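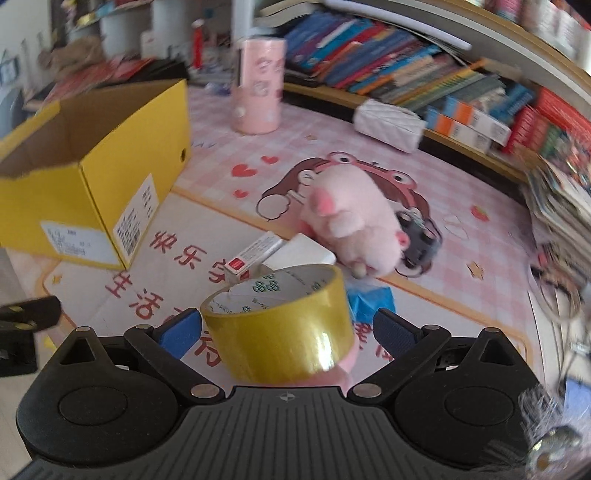 黄色透明胶带,桌垫上有“快乐学”“生活”几个字

发件人:Gonçalo Meireles
收件人:旧书交换邮件列表
主题:回复:寄书的包装和邮费
日期:2月11日

各位好:

先请大家原谅我的中文,有的句子我查了词典,可能还是不太自然。

关于上次的问题,我把原来的邮件引在下面,然后一段一段回答。

> 我从 Farnville 寄了4本书给列表里的一位朋友,
> 其中2本到的时候书角压坏了。我用的是普通信封,
> 外面再套一个塑料袋。请问大家平时怎么包?
> 还有,邮费应该由谁付?我看旧的规则里没有写清楚。

第一,包装。信封只适合很薄的书。精装书请用纸箱,书的四个角先用硬纸板包好,再用旧报纸把空的地方填满。箱子拿起来摇一摇,如果里面有声音,就是填得还不够。封口的胶带请贴成“工”字形,中间一条,两边各一条。请不要把胶带直接贴在书的封面上,去年我收到一本 Iturra 出的诗集,撕胶带的时候封面的颜色也一起掉了,我非常心疼。

第二,防潮。我住在 Drimbridge,这里二月雨水很多。我会先用一层薄的塑料纸包书,然后才放硬纸板。

第三,邮费。按照我的理解,交换的时候双方各付各的。如果是一方赠送,由收书的人付,但是寄书的人应该在寄出以前把价格告诉对方。超过1000克的包裹价格会跳一级,所以有时候分成两个包裹反而便宜,请先在邮局称一下。

还有一件事。我手里有75期旧的《Clarnus》杂志,中间缺几期,具体缺哪几期我还在整理。我不想拆开送,希望有人可以全部拿走。能自己来取最好,因为实在太重了。有兴趣的朋友请直接写信给我,不用回复到列表。

最后问一个语言的问题:“挂号”和“保价”是不是可以同时选?邮局的工作人员说得很快,我没有完全听懂。

祝好
Gonçalo Meireles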